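The Glove Club

Thursday, July 25, 2024

The robotics club at Mirness College started in May with a sign-up sheet and one borrowed room. By the second meeting 18 students had joined, more than the room had chairs for, and the club's president was already lobbying for a bigger space.

"I thought we'd get five people and a box of servos," she told me, laughing. "Then all these kids turned up who had never soldered a thing in their lives and wanted to teach a robot hand to clean a table. I loved it!"

Cleaning a table is the club's entry for the Keogh Challenge, a summer contest for student teams. Each team's robot gets 20 minutes to tidy up a messy tabletop, and the messes change from round to round: bottles, rags, cups, things that roll. The Mirness team calls its robot hand Stokel, after the street where two of the members share an apartment (the hand spent its first week on their kitchen counter).

The students don't write out Stokel's movements line by line. They put on a sensor glove, do the job themselves over and over, and use the recordings to train the hand. I asked the president how many recordings that takes, and she groaned.

"Our goal is 800. As of this morning we have 140, so you can do the math. But the good ones are so good! You play them back on the laptop and you can see every finger. You start noticing things about your own hands, like how your thumb gets moving before you've even made up your mind."

Her vice president, a second-year who came over from the chemistry department, handles most of the glove sessions. He has strong feelings about spray bottles.

"A bottle is the hardest thing we've tried," he said. "You have to hold it up and squeeze it with the same hand. The weight changes as you use it. And if it's see-through, the cameras have a terrible time finding the sides. I could talk about this all day, my roommates are sick of it."

He showed me the routine. Before each session the wearer makes a fist, spreads the fingers wide, and touches the thumb to each fingertip in turn. A square printed marker on the back of the glove tells the software where the hand is and which way it's facing, so the wearer has to keep it in sight of the camera. New people forget, he said, and roll their wrist over, and then the recording has a hole in it.

Did he ever get bored? "By the third hour, sure. I put on music. But then somebody tries a new grip and we all crowd around the laptop again."

The club's next stop is a practice round at Brukach, where teams can try out their hands on the contest tables. The president isn't expecting a great score. She wants to see how Stokel does with a bottle it has never met, and she wants to look at what the other teams have built.

"Some of them have been doing this for years," she said. "I'm going to ask them so many questions. I've got a whole notebook page just about thumbs."

New members are welcome all summer, no experience needed, and there's always a turn with the glove for anyone who drops in.

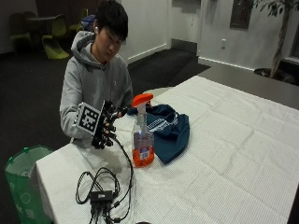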